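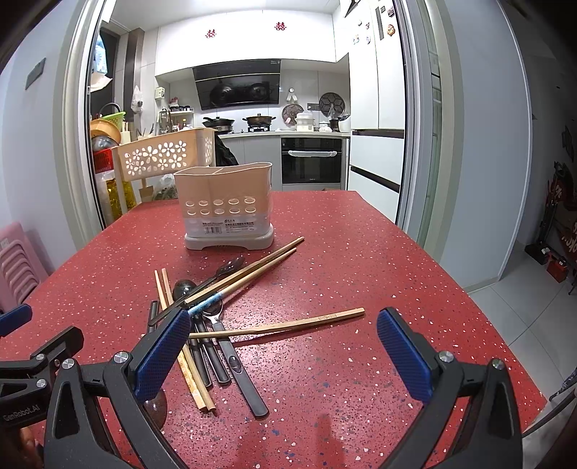 Home Reviews Dish Room Front of House Equipment Forum Contact
Search this site Enter keyword Go

Treluten cutlery sorting station: a review after nine weeks

By Despina Dervishi
Jun 15, 2022

I run the kitchen and dish room at Begović, a staff canteen in Drirnovbridge. We serve lunch and an early dinner, and the menu changes between soup and noodle days and ordinary plate days. That means our cutlery bins come back with everything in them: spoons, forks, chopsticks, serving spoons, and whatever someone brought from home and left on the tray. Sorting it has always been a job of its own. We have now had the Treluten station for 9 weeks, and I have been asked by other canteen managers whether it is worth the trouble.

The station is a bench unit with one robot arm, a lit tray where the clean cutlery is tipped out, and a rack that takes divided caddies. It comes from Prelside, who also handle the setup and the updates. With it comes the part that most people outside a dish room have not seen, the hand gripper. You hold it, you squeeze, and the two fingers close on the spoon or the chopstick. The person does the sorting with it at an ordinary table, and the recordings go off to be used in training the arm. I will cover both, because you can't really buy one without spending time with the other.

The arm

It handles spoons well. Metal soup spoons, plastic spoons, the dark ones we use for serving rice, all go in the caddy the right way up most of the time. Forks are nearly as good. It is slower than a person. Zdenka Angelovski, who has worked our dish room longer than I have worked here, can clear a full tray before the arm has done a corner of it. The difference is that the arm will do the next tray and the one after that at the same pace while she is doing something else.

Chopsticks were bad to start with. A chopstick lying flat on a table gives the fingers very little to get hold of, and when two are side by side the arm would take both, or push one off the edge and carry on as though it had it. Crossed sticks in a pile were worse. After the second update this improved a lot. It now pulls single sticks out from the top of the heap and leaves the buried ones until they are free, which is how any of us would do it. Pairing is still not right. If you use patterned sets and care that they match, somebody has to go through them by hand.

It stops too often. There is an amber light and a beep, and then a person has to go and lift out whatever it doesn't like. Usually this is two handles lying close together, or something with a shape it hasn't met. On a good day this is a small annoyance. On a noodle day I have seen the same person walk over to it so many times that she gave up and stood next to it, which defeats the purpose.

The hand gripper and the recording work

When Prelside set us up they asked for recordings made with our own kinds of cutlery and our own kinds of mess. Their guide asks for variety in the tables, the rooms, the light and the piles. We were given a target of 228 recordings over the first stretch and ended up making more than 228, mostly because the chopstick ones kept getting sent back for being too quick.

The gripper takes some getting used to. The first thing you learn is that you cannot cheat with your wrist. If you twist a spoon into its slot the way your hand wants to, the arm can't follow it, and the recording is marked unusable. You come in from above, open the fingers wide, close, lift, move across, lower, open. It feels silly for the first hour and then it feels like work, the same as any other repeated task. It is held out in front of you the whole time. We limited each turn to 34 minutes after people complained of sore forearms, and I would write a limit like that into your rota before you begin. Prelside's guide says only to "rest as needed," and people who are trying to hit a number don't rest as needed.

I did a few turns myself. I found that I was looking at cutlery more closely than I had in years. Which end of a chopstick do you take hold of? Where is the balance of a heavy serving spoon? How full can a compartment be before the next piece goes in crooked? Zdenka knew all of this and could not have told you that she knew it. Her recordings were accepted nearly every time. The younger staff, who are faster at most things, had more of theirs returned.

What it changed for the people

This is the part I get the most questions about, so I will be plain about it.

We had 3 people whose shift included cutlery. We still have all of them. Their hours did not go down. I agreed that with the company before the station arrived and I have it in writing, and I'd advise any manager to do the same, for your own sake as much as theirs. The rumor that jobs were going started in February, well before there was anything in the building, and it did more harm than the machine has. One good worker left over it. I should have spoken to everybody as soon as I had the quote on my desk.

What changed is what fills the shift. Less time is spent standing at the sorting bench, which was hot and dull and hard on the neck. More time goes on pans, on wiping down, on restocking the counter. Two of the staff like this. The other one does not. She used to sit for the sorting, it was the one seated job in the dish room, and now she is on her feet all evening. I had not thought of that at all when I did the planning. We have since given her the checking and pairing of chopsticks, seated, and that has mostly settled it, but it was luck that there was a seated job left over to give.

The recording work also raised a pay question. Is a person who is teaching the machine doing dish room work or something else? Our company's first answer was that it was dish room work. Zdenka disagreed and said so in front of everyone. Her point was that the recordings are only any good when someone skilled makes them, and they will go on being used after she has stopped making them. She got an extra hourly rate for the time spent with the gripper in her hand. It is not a large amount. I think she was right and I think it should have been offered.

One more thing. People don't like being recorded at work, even when it is their hands and a heap of spoons. We put up a sheet saying what is captured and where it goes, and anyone can decline the recording turns without giving a reason. One person has declined and that has caused no difficulty.

Running it day to day

Cleaning the station is quick. The tray lifts out and goes through the dishwasher. The finger pads on the arm need wiping at the end of each shift or the thin sticks start to slide. The caddies have to be seated properly in the rack. If the base is a little off, the arm will drop pieces neatly beside the compartment and never notice. We marked the rack with tape, and the problem has mostly gone.

It is noisier than I expected, a steady whine plus the clatter of metal going in. Conversation in the dish room has dropped off during sorting. Staff moved the radio closer to the sinks to make up for it.

Support from Prelside has been decent by phone and slow in person. The update that fixed the chopsticks came when they said it would. The manual is poor, with no index, and the section on error lights doesn't match the lights on our unit.

Would I buy it again

For a canteen our size, yes, with reservations. If you serve only forks and spoons and your bins come back fairly tidy, a person will do it faster and you may not need this. If you have a mixed load like ours and trouble filling the shift, it helps. Budget for the recording weeks as real hours with real pay, and ask your best sorter to do them. Ask before you sign who keeps the recordings if you end the contract. We asked afterward and are still waiting for a full answer.

Good: spoons and forks, steady pace, easy to clean, chopsticks much better since the update.
Not so good: stops too often on tangled piles, no pairing, noise, the manual.

I'll add to this once we have been through a full season with it.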